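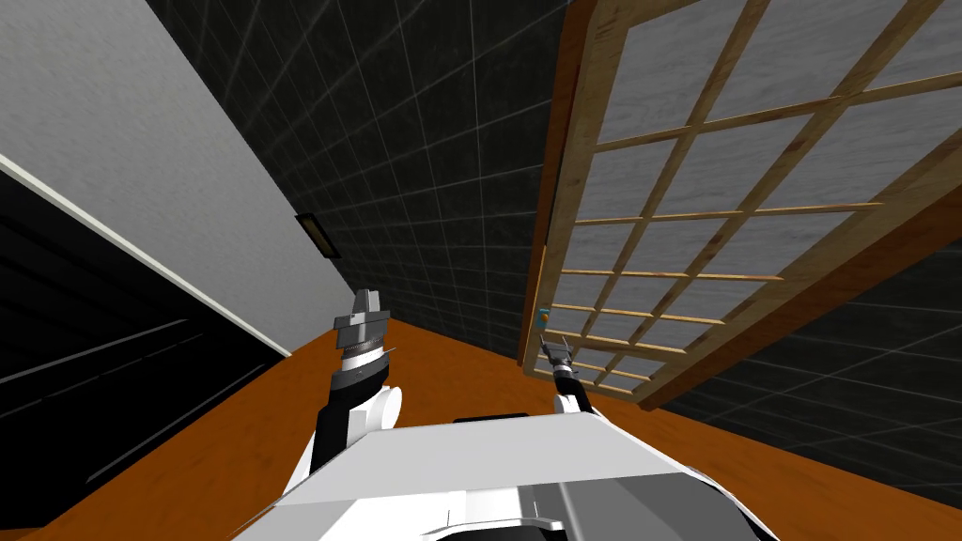 Picture credit: Zurnovero

Closing up the summer cottage (and opening it again)

Every spring I get letters asking how we manage the old place at Erkside, and every spring I promise to write it all down, so I have finally made a pot of coffee and sat down to do it. We bought the cottage from the Chettiar family for a good deal less than it was worth, with 900 square feet, one cranky stove, and a smell in the back hall that I can only call "wet sweater." We love it dearly, smell and all!

The smell was the first thing we tackled. Open every closet door the minute you arrive, before you carry in a single bag, and pull the mattresses up on their sides so the air can get around them. I used to hang cedar blocks, and I still do, but a bowl of plain baking soda on each shelf does more.

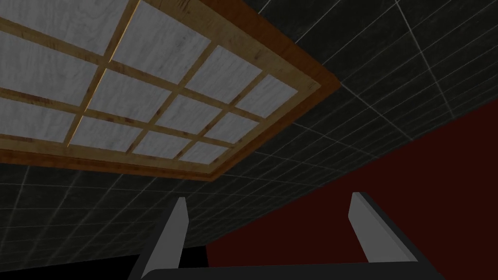 The Kalton Neighbor, May 2019, page 30

Next comes the water. Go slowly here, please. We turn the main valve a quarter turn and then walk through the house listening, with a faucet open in the kitchen and another in the bath. One year my husband opened it all the way and went off to find his hat, and we spent 50 dollars on towels that same afternoon (plus the plumber, who was very sweet about it).
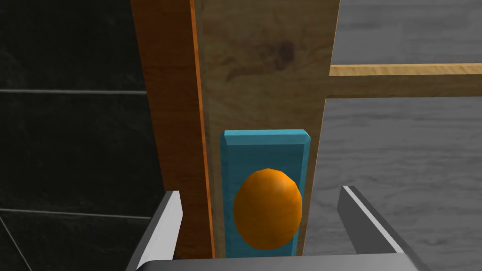

What to leave behind in the fall

Less than you think. We used to leave flour, rice, and half a cupboard of crackers, and the mice had a lovely December on our account. Now it's only cans, salt, and tea in a tin with a tight lid. Strip the beds, prop the refrigerator door open with a rolled dish towel, and take the batteries out of the flashlights. I forget the batteries every other year.

Leave a note for yourself, too. Mine is taped inside the pantry door and says things like "bring light bulbs" and "the blue key is the shed,"
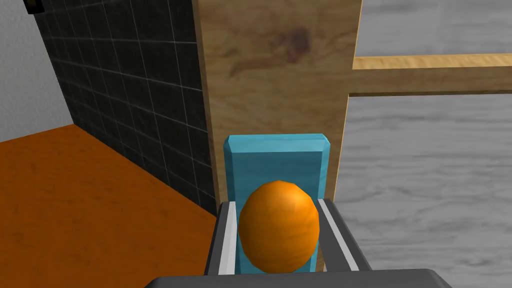
and I have been thankful for it more times than I can say, especially when we pull in after dark with 155 miles behind us and everyone wanting supper. Keep adding to it all summer long, in pencil, and copy it out fresh when you can't read it anymore.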